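Filed under: Gadgets and Gizmos, Home Life

Can a robot put the shopping away yet?

June 23, 2019
Posted by the blog's owner

Print this post | E-mail this to a friend

I have wanted a robot to do my kitchen since I was small enough to need a stool to reach the sink. So when a post on here in the spring about dishwashers (the one where I got cross about cutlery baskets) ended up with people asking whether a robot arm could load one, I went off and read everything I could find, and then I pestered my way into an afternoon at Driltby, where they work on exactly this sort of thing. I came home so full of it that I talked through the whole of dinner.

The first thing to say is that the big factory arms you see welding cars are no guide at all. Those do the same move over and over and the car is always where it should be. Put a kitchen in front of a machine and nothing is where it should be. Think of the state of your own worktop on a Sunday night. Mine has a plate half under a tea towel, a banana, two pans I am pretending are soaking, and the post.

So what they practise on is small and plain: pick a thing up, put it in or on another thing. Food goes in a bowl, lids go on pots, the bottle goes over there. It sounds like nothing until you watch one try.
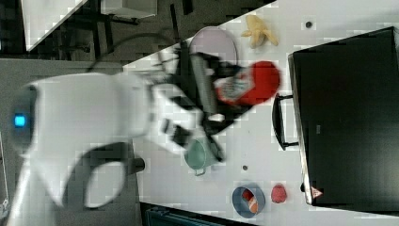

I think what surprised me most is how much of a chore is in the bit before you touch anything. When I reach for a tin I have already decided which way round my hand goes, how hard to squeeze and what I might knock over on the way, and I couldn't tell you how I did any of it. The machine has to get all that from somewhere. Two fingers, no sense of touch to speak of, and it has to choose an angle! I tried it at home with a pair of salad tongs and one eye shut, and I recommend this to anyone who thinks it looks easy. I managed the tin. I did not manage the egg.

They keep a tally on the wall, which I loved. In the run I sat through the arm had 22 goes at moving one item to a new spot, and by the end of the day the board for the week stood at 472. I was told off (nicely) for asking what that was as a percentage, as it depends what you call a success. Does it count if the thing lands on its side? In my house, yes, it does.

The play food is a good idea, by the way. It's light, it doesn't bruise, and you can drop it all day long. I did wonder whether learning on a toy banana teaches you much about a real one, which is soft and gets softer, and the answer I got was a cheerful "a bit". Fair enough. You have to start somewhere, and I learned to cook on a plastic hob myself.

Bottles are a different sort of puzzle. They roll, they have a narrow end and a fat end, and a full one weighs a great deal more than one with a last squirt left in it. We sort that out with our wrists without thinking.

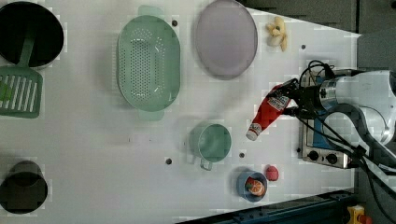
Now, the question I know you'll all ask: when can I have one? I asked as well, more than once. Not soon, is my feeling. A cousin of mine works in the packing hall at Inidis, and over there they do have arms lifting boxes off a belt, and they're very good at it, but the boxes are all one size and someone still has to sort out the odd ones by hand. That's one job. Getting the breakfast things cleared at mine is 20 little jobs that all look a bit different every morning, with a cat in the middle of them.

Speed is the other thing. One move I timed took 133 seconds from start to finish. I could have cleared the table, wiped it and put the kettle on. But then I thought, if I was out at work, would I care? My slow cooker takes all day and I adore it. If I came home to a tidy worktop I wouldn't mind a bit if it had been at it since nine.

And for anyone whose hands hurt, or who can't stand for long, slow would be fine too. I think about that more than the flashy stuff. A steady arm that could fetch a cup down and put it back would change the day for plenty of people I know.

I'm hoping to get back to Driltby in August, when they want to start on drawers and cupboard doors. Doors! I'll take the salad tongs and practise on ours beforehand. If any of you have used one of these arms at work, in a kitchen or a warehouse or anywhere else, do leave a comment and tell me what it's good at and what it drops.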